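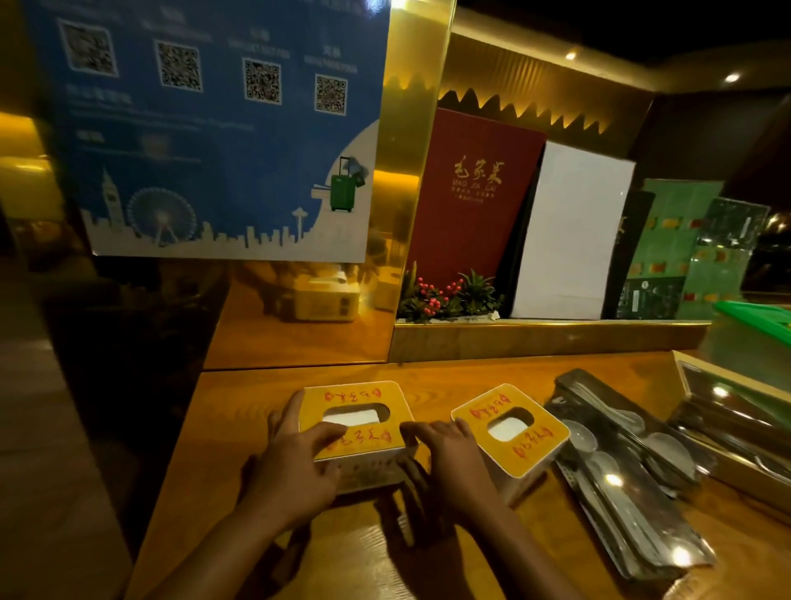

Is the Motavon table service worth paying for in a small restaurant?

Asked by Floor Van Dijk

Hello all, I help my aunt and uncle with the office side of their restaurant, and we have been offered a trial of the Motavon table-setting service. You get the robot, the setup visit and a monthly plan at 700 a month, or 1000 if you want them to retrain it whenever you change your tables. Our tables are simple enough – tissue boxes, a tray with wrapped spoons and chopsticks, that's it – but my uncle is very particular about the boxes lining up, and I'd hate to talk them into something they end up resenting. Has anyone lived with one through a busy weekend? We have 12 tables and no spare room in the aisles.

2 answers

Abdelilah Tazi
Hi Floor! We've had ours since February and I'm fond of it, though it took me a while to get there. Straightening and squaring up boxes is what it does best. Chopsticks in shiny plastic sleeves were another story, and ours kept fumbling them until the Motavon technician came back and spent a whole afternoon on them (lovely man, stayed for soup). I'd take the cheaper plan first and ask them to write your exact trays and boxes into the contract. Measure your aisles too – ours needs 70 cm to turn, and we had to move a planter. Do ask for a trial that includes a Saturday evening, when the tables are turning over fast and you can see how it copes.

Thijs Goossens
we looked at Motavon and Skevico, went with Skevico, cheaper but slower. no idea about chopsticks, we only do forks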